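Tiltell bin picking kit: evaluation for the Camacho returns line
Progress report, second period, to the end of March

1. Where we are

The purpose of this work is to decide whether the Tiltell kit is good enough to sort mixed returned goods at the Kokley site, and whether to buy it at the end of the trial hire. The kit is on hire until June. We have finished the setting up and the first round of picking runs. The second round started on time and is still going.

Spending is within the amount agreed. The one extra cost was £460 for a replacement set of fingers and a spare cable for the gripper. We had expected to need these later in the year, so the money comes forward from the next period and does not add to the total.

2. What was done in this period

The kit came with the gripper, the picking software and a licence for one arm. Mounting it took two working days, most of that spent on the adaptor plate, which did not match the drawing we had been sent. Tiltell supplied a corrected plate without charge.

The software was easier to install than the one from Rukel that we looked at last year. It does not need a model of each item before it will try to pick it. That was the main reason for choosing it, as returned goods at Kokley change from week to week and nobody there has the time to keep a catalogue up to date.

Training for the two operators was done on site in a morning. Both can now start the cell, clear a fault and change the fingers without help. The printed manual is weak on fault codes and we have been writing our own sheet to go with it.

3. Problems

We logged 11 stoppages in the first round. Seven of them had the same cause: the software lost its connection to the gripper after a long pause and had to be restarted by hand. Tiltell sent an update, and the fault has not come back since we installed it, but we would like a longer run before we call it closed.

The other stoppages were picks where the arm reached its safe limit close to a bin wall. We have moved the bin further from the arm base, which has helped with the near wall and made the far corners a little harder to reach.

Support from Tiltell has been good by email and slow by telephone. Urgent calls made after 4 pm were answered the next morning. Kokley runs a late shift, so this would need to be settled in any service contract.

4. Second round of picking runs

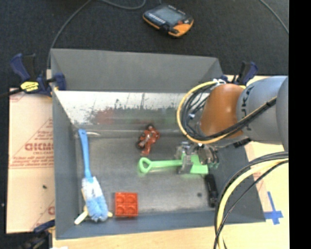
The second round is meant to show how the gripper copes with items that share no common shape, as this is what the returns line will send it. The first round used boxed goods only and told us little about awkward items. We now load the bin with things that differ in length, stiffness and surface, such as the long brush with the fluffy head, the toy shovel and the studded red brick, and leave them lying at whatever angle they fall. The shovel is a useful test piece because the handle, the shaft and the blade each call for a different grip. The bin is held at its corners with bar clamps, and we would want a proper fixture in place of these before any move to Kokley.

Results from this round will be given in the next report, when the runs are complete. We do not want to quote a success rate from part of a set.

5. Next period

We will finish the second round, repeat the long pause test on the updated software, and ask Tiltell for a written price for support that covers the late shift. We also need a decision from you on whether the hire may be extended by a month if the Kokley visit is delayed. The hire firm needs to know by the middle of May.

Evaluation team, Camacho returns project | Internal report, not for onward circulation | Back to top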